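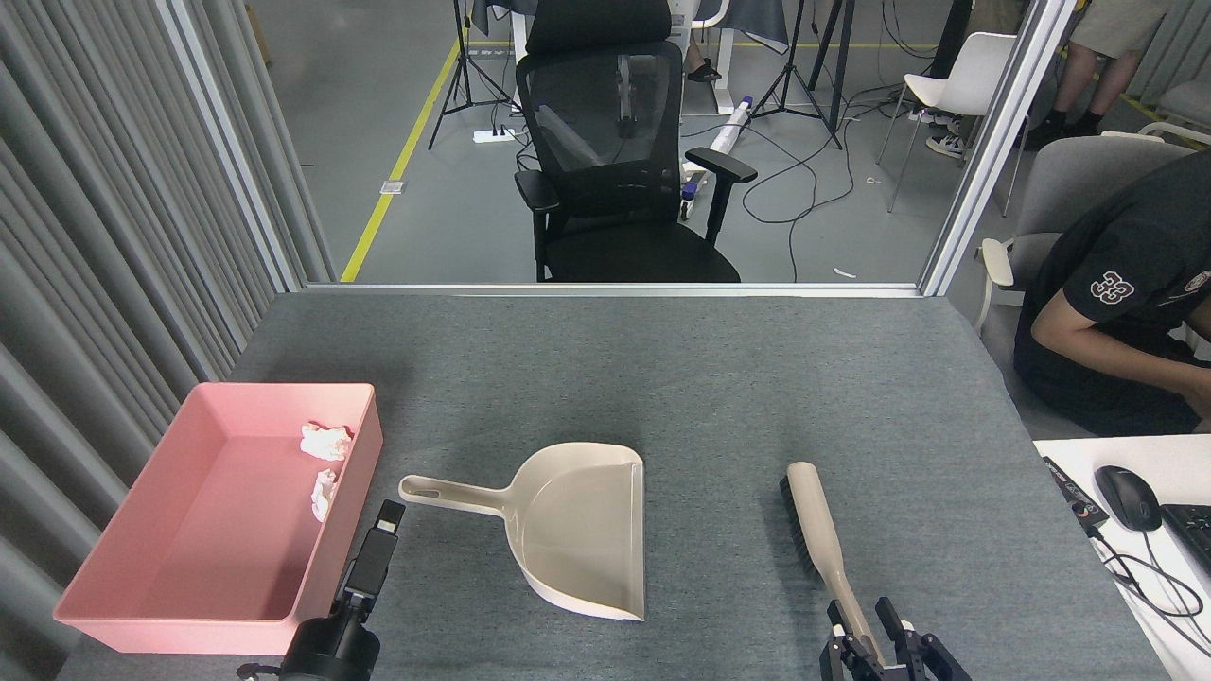
Teaching a Two-Arm Robot to Sweep: Collecting Demonstrations for the Kulden Task Set

Project report, Fokummont Robotics Program
14 Jun 2024

Summary

Our group collected demonstrations of a tabletop sweeping task with a two-arm robot. The robot uses a hand brush in the right gripper and a dustpan in the left gripper to pick up crumpled paper, then empties the dustpan into a tray. We recorded 884 demonstrations that passed our checks. This report covers the task, how we recorded it, how we decided what to keep, and what we would change before the second round in July.

Why this task

The Kulden task set already had plenty of pick-and-place work, most of it with one arm. Sweeping needs both arms at the same time, and each arm holds a tool. The part that touches the paper is the end of a brush, several inches away from the gripper, and the policy has to learn where that end is. Paper also moves in ways that are hard to plan for. A light push can roll it past the dustpan or leave it stuck against the lip.

We first wanted to use dry rice. We dropped that idea after one afternoon of test runs, when most of our time went to cleaning up between takes. Crumpled tissue is quicker to reset and easy to see against the gray felt.

The task

Each demonstration has the same stages:

1. The left gripper takes the dustpan by the handle and the right gripper takes the brush.
2. The left arm holds the dustpan down with its lip on the felt.
3. The right arm sweeps the paper into the scoop.
4. The left arm lifts the dustpan, carries it to the tray and tips it.
5. Both tools go back on the table and the grippers open.

A demonstration counts as complete when all the paper is in the tray and both tools have been let go. Stage 4 took operators the longest to learn. If the wrist turns too early, the paper falls on the table in front of the tray.

Recording

The operator sits beside the table and drives both arms through a pair of leader arms. We saved the joint positions, the gripper openings, the head camera and both wrist cameras. Trenolico, the recording software we used, starts and stops all of the streams together. Before we switched to it we were lining up the video by hand, and those early files are not part of the total.

Four of us took turns as operator. We changed places every 12 demonstrations. Before that rule, people tended to go on until they were tired, and the sweeps got short and jerky near the end of a session.

Between takes, the person resetting the table followed this list:

- Move the tray to a new position and angle on the left side of the table.
- Set the dustpan flat, within reach of the left arm.
- Lay the brush down on the right, and change its angle each time.
- Drop fresh paper from a low height and leave it where it lands.

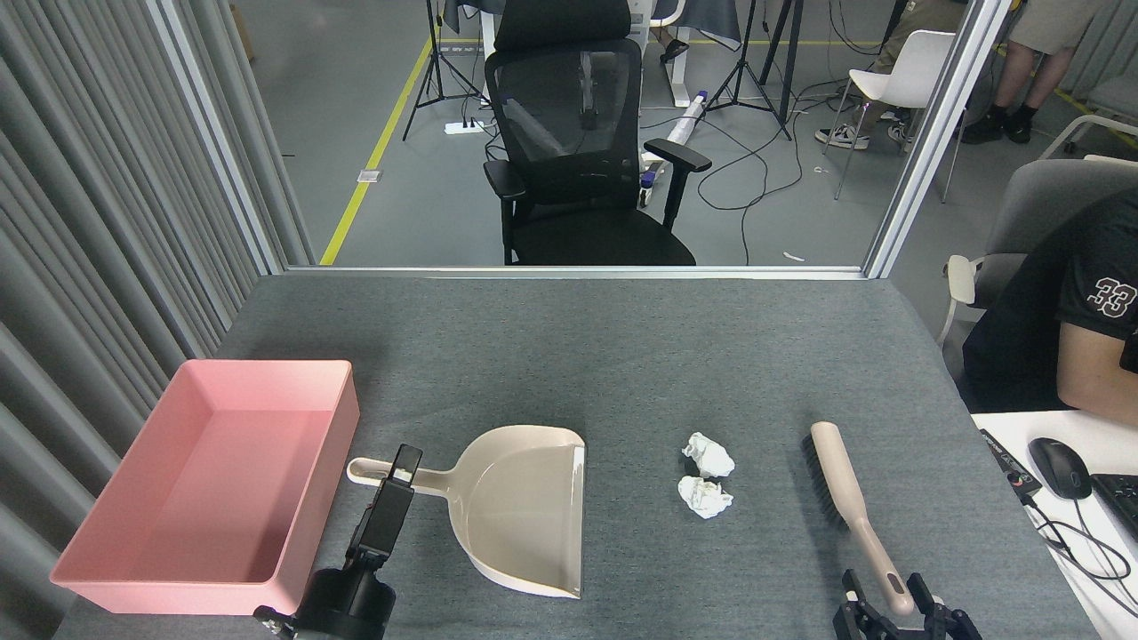 Checking the data

Every recording was watched once at double speed by someone other than the operator. We threw out a recording if a camera stream had gaps, if a hand came into the work area, or if a tool was dropped and could not be picked up again by the robot.

We kept the takes where the first sweep missed and the operator went back for the paper. Our first plan was to remove these. We changed our minds after training a small policy on clean takes only. When it missed, it went on to lift an empty dustpan and carry it to the tray. With the recovery takes added, it more often made another sweep.

Problems

The right gripper was the main source of lost time. The brush handle turned in the fingers when the bristles pressed hard on the felt, and after a few strokes the brush was at the wrong angle. Stöcker finger pads with a rougher surface helped. We put them on after session 3, so the earlier recordings have more slipping in them. They are tagged in the file list.

We lost 11 recordings when a wrist camera cable worked loose. The arm itself kept moving normally - the only sign was a frozen picture in one window. Trenolico can give a warning for this, but we had it turned off.

Changes for July

We plan to use a second brush and a second dustpan in other colors, since every recording so far has the same pair. We also want takes that start with the tray on the right, which will mean working out how the left arm can reach it without hitting the brush. The reset list will get tray positions drawn at random by a script. When people chose the spot themselves, the tray kept ending up near the same corner.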